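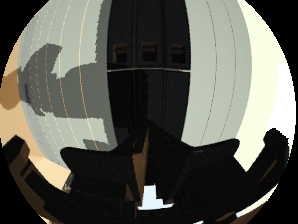

Tall black cabinet against a pale grey-green wall.

Voreck BC2 body composition scale: six weeks of use

Reviewed 2023-06-29

The BC2 is a bathroom scale with foot electrodes and a phone app. It estimates body fat, muscle mass and water from a small current passed between the feet. I used it every morning while following a strength and calorie plan, and compared it with the older Gornero scale I already had.

Set-up

Pairing took two attempts. The app asks for height, age, sex and activity level. Choose the activity level with care: switching from "moderate" to "athlete" lowered my body fat reading by several points with no change in weight. The manual gives the setting one line.

Weight

Good. Repeat weighings on a hard floor agreed to within 0.1 kg. On carpet the figure drifted and the scale sometimes refused to settle. Against the Gornero it read slightly high, by the same margin each day, so the trend lines match.

Body fat

Less good. Readings taken before and after a large glass of water differed by more than a week of dieting would explain. Evening figures were consistently lower than morning ones. Treat any single reading as noise and look at the weekly average, which the app can plot but hides under a second menu.

App

It estimates resting energy use and gave me 1923 kcal a day. I ate to that number plus exercise for the first fortnight and lost nothing, then cut by 259 kcal and the average began to fall. The estimate may suit others better. Data can be exported as a spreadsheet file. Reminders to weigh in are on by default and worded in a scolding tone; turn them off.

Build

Glass top, plastic base, four cells. The feet leave marks on vinyl. The battery indicator dropped by one bar over the test.

Alternatives

The Uniyal is cheaper and measures weight only. The Kino adds hand electrodes, takes up more floor and needs its own charger.

Verdict

Accurate for weight, usable for long trends in body fat, poor for daily decisions. A firmware update is promised for July. I would buy it at a discount.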